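16 November 2018

Boiler pressure down to 0.8 bar again this morning. Topped it up to 1.3 and bled the two upstairs radiators. The bathroom one gave air for a good while, the landing one hardly any. The expansion vessel is the likely cause. Bastby quoted 30 days for the part in October and have not written since. I sent a second message before breakfast and kept a copy.

Meter reading at 7:40 was 1,261. I had expected a lower figure. The hall thermostat reads two degrees below the one in the study, and the boiler follows the hall. Moved the hall unit to the inside wall, away from the letter slot, and will leave it there for a week before changing the schedule. The old screw holes need filler.

Worked on the Gukuvska translation until one. Finished section four, about 800 words, mostly on drainage easements. The source uses one word for both "ditch" and "channel" and the client's glossary allows only "channel," so two sentences now contradict the map key. Left a comment in the margin and went on. Section five is tables and should go faster. The whole job is 3,000 words and the rate does not cover table formatting.
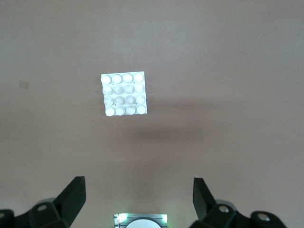

White tray, four rows of four, on the brown table.

Walked to the Friesen store after lunch for pipe insulation. They had the 22 mm size but only in gray, and the 15 mm was out. Bought two lengths of the 22 and fitted one along the cellar run from the boiler to the first elbow. The second is too short to reach the valve by the width of a hand. Tape will do for now. Mitered the elbow joint with the bread knife and washed the knife.

Rain from three onward. The gutter over the back door overflowed at the same joint as last month, so the sealant has not held. It needs a dry day and a new bracket.

Read 40 pages of the Drumudetti canal survey in the evening. The chapter on lock gates is better than the introduction, though the author changes from feet to meters partway through without saying so. Penciled conversions in the margin as far as the second lock.

Pressure at ten: 1.2. Check again at seven.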